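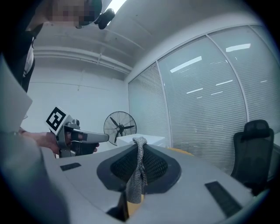

ガーナード(Garnard)のハンドヘルドグリッパーキットを使い始めると、たいていの方が最初の一日を「握り方」に費やします。私もそうでした。届いた箱を開けて、説明書をぱらぱらめくって、さあ何かつまんでみようと意気込んだものの、指先がどこを向いているのか自分でもよくわからなくなってしまって、気がつけばお茶が冷めている、という具合です。頭に小さな黒いカメラを着け、グリッパーをほぼ水平に構えて、上に載った白黒のマーカーをふさがずに持つ。白い機器の丸い口に掛かった灰色のニットの布のような、くたっとした柔らかいものを相手にするときほど、この基本の構えがものを言います。今回は、キットの準備から布と器の練習、記録の見直しまでを、私なりの順番でゆっくりご案内しますね。

## 始める前に用意するもの

- グリッパー左右一組
- 頭部用カメラとバンド
- 充電済みのバッテリー(予備もあると気持ちが楽です)
- 柔らかい布を一枚
- 縁のある浅い器をひとつ
- 器に入る小さな品物

布や器は家にあるもので構いません。練習用の小物セットも売られていて、私は一度セールス(Sales)という道具店で3,000円のものを買ってみたのですが、結局よく使っているのは台所の引き出しから出てきたものばかりです。もちろん、同じ形のものが揃っていると人と練習を比べやすいので、何人かで使う方には悪くない買い物だと思います。

## 手順1:カメラとグリッパーを合わせる

まずカメラを頭に着けて、いつもの姿勢で作業する場所を見下ろします。ここで背筋をぴんと伸ばして合わせてしまう方が多いのですが、作業に入ると人はどうしても前かがみになるものです。最初から、少しのぞき込むくらいの姿勢で合わせてください。

付属アプリのサルカール(Sarkar)を開き、「接続」から左、右の順にグリッパーを登録します。両方のランプが点いたら、手を胸の前に持ってきて、マーカーが二つとも認識されるのを待ちます。片方だけ認識されないときは、袖口をまくってみてください。私は冬のあいだ、ふかふかのセーターで何度もこれをやりました。

## 手順2:布をつまんで、掛けて、また外す

布は見た目よりずっと手ごわい相手です。平らに広げた布の真ん中をつまもうとすると、指先がつるりと滑るだけで何も起こりません。折り返しや、しわの寄った山のところを狙いましょう。

1. 指先を開き、山をまたぐように下ろします。
2. トリガーをゆっくり引き、布が寄ってきたところで一呼吸おきます。
3. 手首はそのまま、肘から持ち上げます。
4. 縁に掛けたら、指先を開いてから手を引きます。

四番目が肝心です。開ききる前に手を引くと、せっかく掛けた布がずるずるとついてきてしまいます。同じ教室で練習していたムルド・バクスターさんは「開く、待つ、引く」と小声で唱えていて、はじめは笑っていた私も、いつのまにか一緒に唱えるようになりました。声に出すと本当に間が取れるんですよ!

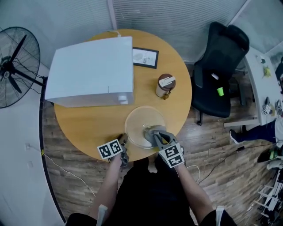 **イザリーヌ・ドロネー**

## 手順3:器の中へ指先を入れる

布に慣れてきたら、今度は器です。透明なガラスの浅い器は練習相手としてなかなか歯ごたえがあって、縁の位置がつかみにくいぶん、指先を底に下ろす感覚がよく身につきます。右のグリッパーの指先を器の中に下ろし、左は手前の縁のそばに控えさせておく。両手を使うときの私の基本形はこれです。左で器を押さえたくなりますが、はじめのうちは添えるだけにとどめて、器が動いてしまったらそっと戻す、という程度で十分だと思います。

指先が底に触れたら、力を抜いてください。ぐっと押しつけたままトリガーを引くと、指先が底をこすって品物を弾いてしまうことがあります。触れて、ほんの少し浮かせて、それから閉じる。文字にするとまどろっこしいのですが、体が覚えてしまえば一息の動作です。

飲みもののカップが同じテーブルに立っているような、生活感のある場所での練習も私は好きです。何もない台の上で上手になっても、ふだんの食卓ではまた勝手が違いますからね。ただ、カップのふたは閉めておきましょう。肘は思っているより外側を通ります。それから、床を這う電源コードの位置も、始める前に一度目で追っておくと安心です。手元に夢中になると、足のほうはすっかりお留守になってしまいますので。

## 手順4:記録を見直す

ひと区切りついたら、サルカールの「履歴」を開きます。私の四月の記録には167回分の動作が残っていて、そのうち23回に「やり直し」の印がついていました。最初はがっかりしたのですが、並べて眺めてみると、やり直しの大半は手首をひねりながら閉じたときのものだったのです。翌日から肘の位置だけを気にするようにしたら、ずいぶん気楽に続けられるようになりました。

見直すときは、次のところを確かめてみてください。

- マーカーが途中で見失われていないか
- 指先を開いてから手を引くまでに間があるか
- 左右の手がぶつかりそうになっていないか

## 困ったときは

**トリガーが重い。** アプリの設定に「引きの強さ」があります。出荷時は中くらいなので、手の小さい方は一段軽くしてみてください。私は軽いほうに変えてから、夕方の手の疲れがだいぶ違いました。

**手首がだるくなる。** ストラップがゆるいと、知らず知らずのうちに握力で支えてしまいます。指が一本すっと入るくらいまで締めて、それでもだるければ、その日はもうおしまいにしましょう。

**記録が途中で切れる。** バッテリーの残りが2目盛りを切ったら交換、と決めておくと慌てません。交換したあとは手順1の登録をもう一度。ここを飛ばすと左右が入れ替わることがあり、アムナ・マルワットさんは半日分をまるごと録り直したそうです。

**部品を替えたい。** 指先の交換部品は、ブリサム(Britham)の窓口で左右別々に注文できます。注文のときは、グリップの底にある型番を控えておくと話が早いです。左用と右用は見た目がよく似ているので、届いたらすぐ、袋から出す前に付箋を貼っておくことをおすすめします。

片づけは、電源を切り、指先を柔らかい布で拭いて、閉じた状態で箱へ戻します。練習に使った布も、たまには洗ってあげてくださいね。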